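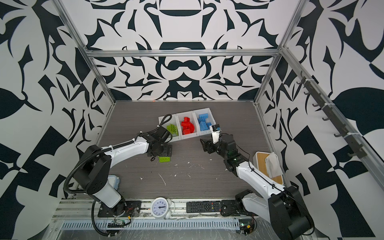
3.2 Collecting the Sorting Demonstrations

We asked our operators to teach the sorting task by remote control, one hand for each arm, and we kept the instructions as short as we could manage. The goal was simply to get every brick into the compartment that belongs to its color. How they got there was up to them, and we soon learned that people have very different ideas about it. Theresia Thaler liked to finish one color before she touched the next, while Mylene Yap took whatever lay closest to an open gripper and worked her way inward. We kept both styles in the Tritstead set, and we are glad we did — a robot that has only ever watched one tidy person tends to be lost when the table is arranged in a way that person would never have left it.
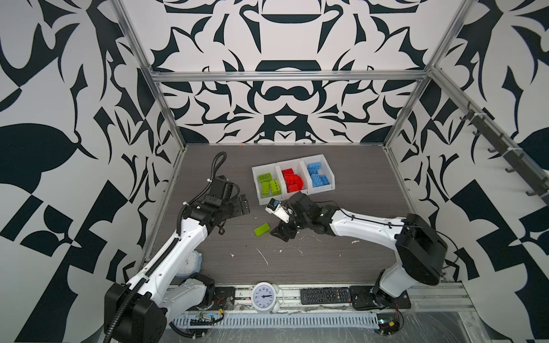 The last brick of a round deserves a word of its own, as it took our operators more patience than we had planned for. With the tray nearly full, there is less room for the fingers to go down between the bricks already in place, and a clumsy release can undo a good deal of careful work. We told everyone to slow down here, and to back out and try again if they felt unsure. Those second tries stayed in the recordings. In all we kept 200 demonstrations for training, and set 99 more aside for testing.
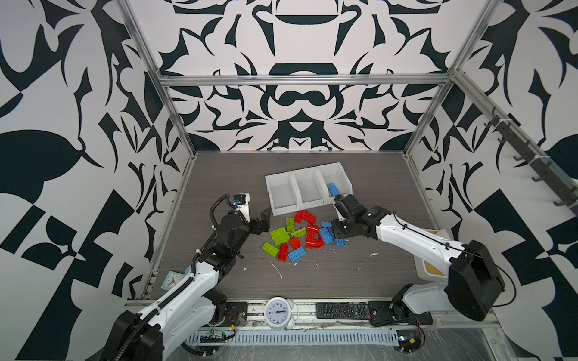
Starting layouts were the other thing we argued over at length. Our first plan was to set the bricks out neatly with space between them, which made life easy for the operator and taught the Vulum policy very little about clutter. We settled on loose piles instead, with the colors mixed and pieces allowed to rest on one another. The pile in Figure 3 is a fair example of what this asks of a person: a lime-green brick sits partly under the red ones, and the curved red piece stands on edge in the middle, so the operator has to think about which brick to free first. We gave no advice on that choice, and the order was left entirely to whoever held the controls.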